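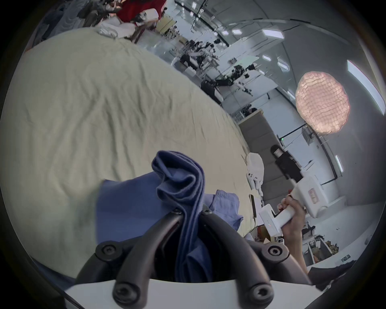
Flovham lab back to folding after gripper fault

The laundry-folding project at Flovham is running again, and the team could hardly be happier about it! Work with the hand-held grippers stopped for 7 days after one of them failed to let go of a towel, and the cause has now been found and fixed.

The trouble came during a long session of folding runs. An operator released the trigger, but the fingers stayed shut and the motor kept pulling. The cloth tore, the housing grew hot, and the operator set the tool down and cut the power. There were no injuries.

Villads Hviid, who leads the project, pulled every gripper of the same build out of use that afternoon. His team then went through the logs from the last 800 runs and found a lovely clear clue – the trigger sensor had been drifting a little at a time, and after 200 runs or so on the same day's charge the controller, a Rurix board, could read a released trigger as a half-squeezed one.

"I was thrilled when we saw that curve," Hviid said. "We had been staring at the finger joints for two days, and the joints were fine."

The fix comes in two pieces. New firmware checks the sensor's zero point each time the tool is picked up, and it cuts motor current if the fingers stay closed too long with no change in the trigger. Jakab, the workshop that builds the handles, has also added a stop button that can be reached with the thumb.

The repaired grippers went through 1,000 open-and-close cycles on cotton and fleece before folding work started again, with no stuck fingers. The sister site at Ondetport gets the same update in July, and operators there have been asked to keep sessions short until then.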